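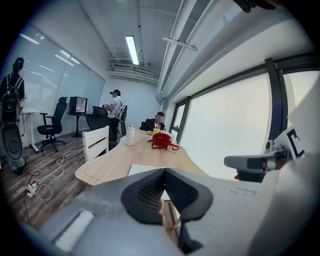 Wiebke Pfeiffer wrote to ask whether you really lose most of your body heat through your head, as her grandmother in Trencombe always told her.

Good question, Wiebke. I doubt it, and I think you should doubt it too.

## Do the math first

Your head is a small part of you. Its skin makes up close to 9 percent of your whole outside. Could a part that small leak more heat than all the rest? Only if you went out in December wearing a hat and nothing else, and then the hat would be doing pretty well.
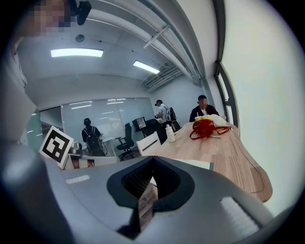
Grown-ups still repeat the old saying because a cold head feels awful. Your face and ears notice cold fast. But feeling cold in one spot and losing the most heat there are two different things. Ask anyone who says "most" how much that is. If they say 50 percent, or 86, ask who measured it, and what the person being measured had on.

## Try it

1. Go outside on a chilly day in a coat and no hat. Stay 20 minutes.
2. Warm up indoors.
3. Go out again with a hat and only a sweater.

Which felt colder? One try doesn't prove much, so get a friend to do it too.

Wear the hat anyway. Bare ears hurt.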